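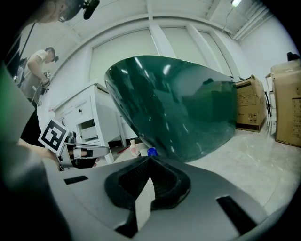 Green sheet, curved, standing on the floor. Ceiling lights show in the gloss.

February, 14:20 – Darko shading trial

Zidine film cut to 600 mm strips, 2 per bench. Light readings under the Brarkier lamps are still uneven at the north end, so the seedlings there stay out of the comparison for now. Lettuce trays watered from below, same feed as last time.

Iner logger lost its clock again – reset, and the morning readings marked as doubtful. Swap the battery before the next run. Leaf counts to be entered on the shared sheet.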